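Working from Home at Dunard: Frequently Asked Questions
Last updated 24 Mar 2025

These answers cover staff at the Vumthorpe and Lomine offices who work from home one or more days a week. Agency staff should ask their agency first.
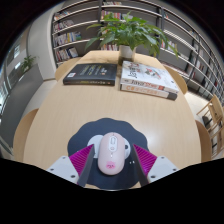
Who can work from home?
Anyone who has finished their first 60 days and whose manager has signed the request form. Front desk and mailroom jobs are not included. If you change teams, your new manager has to sign a new form, even if your days stay the same.

How many days can I take?
Up to three a week. Your team picks one day when everyone comes in, and that day is fixed until the next December review. Part-time staff should agree on a split with their manager.

Can I swap a day?
Yes. Tell your manager by noon the day before and change it on the shared calendar. A swapped day does not carry over into the next week.

What does the company pay for?
You can claim up to $670 for a desk, chair, monitor, keyboard, mouse or headset. The allowance is for your first two years and does not renew early. Buy the items yourself, keep the receipts and send them in within 41 days. Claims without a receipt are not paid — a bank statement won't do.

Does it have to be a particular brand?
No. Chairs need an adjustable seat height and back support. Everything else is up to you.

What about internet and electric bills?
These are not covered. Dunard does not give tax advice, so please ask a tax preparer if you think you can deduct anything.

Who do I call when the laptop won't connect?
Restart it and sign in to the network again. If that fails, call the help desk and ask for Atieno Mugo or Dimas Kwok. If you can't get back online within an hour, let your manager know. You may be asked to come in or to take on work that can be done offline.

Can I work from another state?
For up to 10 working days a year, with written approval from Chepkoech Swai in Human Resources. Longer stays affect payroll and are decided case by case. Working from outside the country is not allowed at this time.

Can I print work papers at home?
Only papers with no customer details on them. Bring anything else to the office and use the locked shredding bins.

What if I get hurt while working at home?
Report it the same day, just as you would in the office. The form is on the staff site under Safety.

What happens to my equipment if I leave?
The laptop and badge come back on your last day. Items bought with the allowance are yours to keep if you have been here a full year.

My question isn't here. Who do I ask?
Start with your manager. For claims, write to Mwanaisha Mutiso in Accounts.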